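Accueil | Essais | Occasion | Fils | Contact

Le carnet de Jonmont
janvier 2025

Bon, tarifs de la Plernedetti Gillia break tombés ce matin. Je fais un fil vite fait entre deux rdv, désolé pour les fautes

L'écart avec la berline d'abord, c'est ce que tout le monde me demande en MP. 3 116 euros. À moteur égal, finition égale. J'ai refait la soustraction sur les deux grilles, c'est bien ça

Ça pique. Pour un hayon et un bout de tôle derrière la roue, ça pique

Après faut voir ce qu'il y a dedans. Barres de toit de série, filet de séparation de série, prise dans le coffre de série. Sur la berline les barres sont même pas au catalogue

Par contre l'attelage reste en option. 980 euros, pose comprise, et uniquement à la commande. Si vous l'oubliez faut passer par l'accessoiriste et là bon courage pour le faisceau

Un break sans attelage de série, à ce tarif. Enfin bref

Côté moteurs, le diesel est bien là. Je le croyais mort. Seulement en boîte auto, seulement sur la finition du milieu et celle du dessus. L'entrée de gamme c'est essence manuelle et puis c'est tout

Hybride : « ultérieurement ». Pas de date sur le document, pas de puissance, une ligne en bas de page. Moi j'attendrais pas pour ça, mais je roule beaucoup d'autoroute, donc mon avis vaut pour moi

Le coffre maintenant. Annoncé à environ 400 litres sous tablette, ce qui est franchement petit pour un break de cette taille. La batterie auxiliaire est passée sous le plancher, donc plus de double fond

Et plus de roue de secours non plus. Bombe. En option la galette, sauf avec le diesel où le réservoir d'AdBlue prend la place. J'ai relu 2 fois la note de bas de page

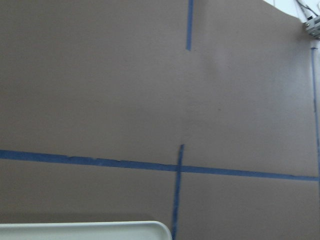
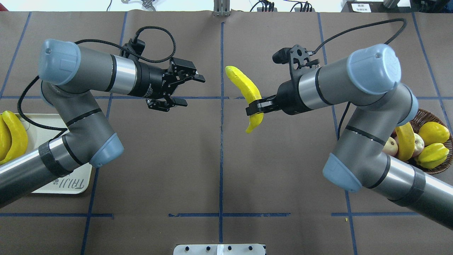
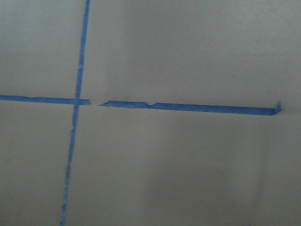 Vexin_break me répond que la Mota fait mieux pour moins cher, qu'elle garde sa roue de secours et que de toute façon personne va payer ça pour une Gillia sans double fond. Et que le filet de série, tout le monde le range au garage la première semaine

Sur la roue de secours ok, rien à redire. Sur le prix je suis moins sûr. La Mota en tarif de base oui elle est dessous, mais ajoutez la clim bizone, les barres et le régulateur adaptatif, on se retrouve presque au même endroit

Et la Mota a cette banquette qui se rabat pas à plat. Marche énorme. Quand on charge un vélo on s'en souvient

Le filet par contre chez moi il sert, j'ai un chien

On me demande aussi pour les couleurs. Le blanc est gratuit, le gris est gratuit, tout le reste est payant. Le vert foncé de la brochure c'est réservé à la finition haute. Dommage, c'est la seule qui donnait envie

Intérieur : même planche de bord que la berline, à l'identique. Vrais boutons pour la clim, ouf. Volume toujours en tactile au volant, pas ouf. Le cuir clair revient mais avec le pack hiver obligatoire, allez comprendre

Pack hiver = sièges chauffants + volant + buses de lave glace. Sur la finition du milieu il est pas dispo tout seul, faut prendre le pack confort avec. Comme d'hab chez Plernedetti, les packs dans les packs

Livraisons : les premières en août d'après la concession de Jonmont. Je précise la concession, pas la marque. La marque dit « courant d'année » et rien de plus

Les commandes par contre c'est ouvert. Le configurateur marche à moitié, si vous mettez le diesel et le toit vitré il vous renvoie au début. Je sais pas si c'est un bug ou si la combinaison existe pas. La grille pdf la donne comme possible

Sur l'essai : non j'ai pas encore roulé. J'ai demandé. On m'a mis sur la liste pour le diesel, j'aurais préféré l'essence manuelle vu que c'est celle que les gens vont regarder en premier. On verra ce qu'ils ont au parc

Ce que je veux vérifier quand je l'aurai : le bruit à l'arrière surtout. La berline est très bien isolée, mais un grand volume ouvert derrière les oreilles c'est autre chose. Et l'amortissement à vide, l'ancien break tapait sur les raccords

Et la hauteur du seuil. Sur les photos presse il a l'air bas mais les photos presse...

Pour ceux qui ont l'ancienne et qui hésitent : regardez la reprise avant de regarder le tarif. La mienne a été estimée correctement, sans plus, et ils m'ont parlé d'une aide si je commandais avant la fin du mois. Faites vous l'écrire sur le bon de commande

Le crédit maison j'ai pas eu le taux. La LOA affichée est avec un gros apport et un kilométrage ridicule, donc inutilisable pour la plupart des gens qui prennent un break

Ah et j'oubliais, la garantie change pas. Même durée que la berline, mêmes exclusions, l'entretien toujours à faire dans le réseau si vous voulez l'extension

Si quelqu'un a réussi à sortir une config diesel + toit vitré + attelage jusqu'au bout envoyez moi la capture, ça m'interresse. Je reprends le fil ce soir pour les jantes, j'ai pas eu le temps de lire la page

J'aime · Répondre · Partager
2 partages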